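Hoslow Denim Shorts

Women's and men's cut — dark navy — by Culeck

The Hoslow is our everyday pair of shorts in dark denim. It has a straight leg, a squared hem and a normal waistband with belt loops, and it closes with one metal button. Many customers wear it for gardening, for the bicycle and for the long weekends in June, and then again in autumn over tights.

The cloth comes to us from the weaving mill Gwynne. It is a 10 ounce cotton denim, washed one time before sewing, so it does not feel like cardboard on the first day. Please expect small differences of color between one pair and the next. Dark denim also likes to collect lint, and a soft clothes brush takes it away.
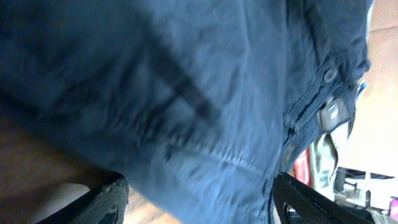
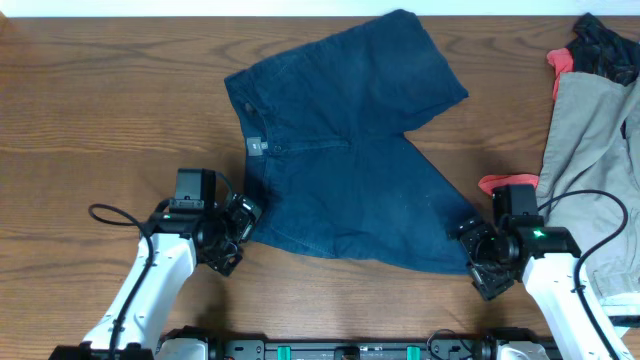
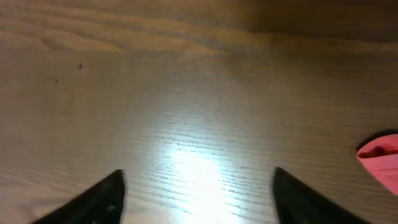

Text: Esther Makokha, Culeck product desk
Updated March 2026

Details

The waistband is a folded band with double rows of stitching, and the button is a small round one in dull silver-gray. A small label sits close to it. On the inside we use a lining in gray-green. It is thinner than the denim, and for this reason it dries faster.

Sizes

The Hoslow comes in waist sizes from 28 to 43 inches. If you are between two sizes, take the smaller one, the waist gives a little after some days of wearing. The leg is the same length in all sizes. We have made 500 pairs in this color, and a second delivery is not yet decided.

Washing and folding

Close the button, turn the shorts inside out and wash them cold with other dark things. Pull the legs straight while they are damp and dry them on a line. We do not recommend the dryer — it makes the crotch seam pucker more than it should.

For folding, lay the shorts flat on a table, smooth them with the hand, put one leg over the other and then bring the hem up to the waistband. Folded in this way they need a shelf only 10 inches deep.

Goes well with

Zuserlow canvas belt, in sand or black
Zuserlow work shirt, long sleeve

Shipping and returns

One pair weighs around 500 grams and is sent in a paper envelope. Unworn shorts can come back to us within 43 days. Orders above 125 dollars ship free.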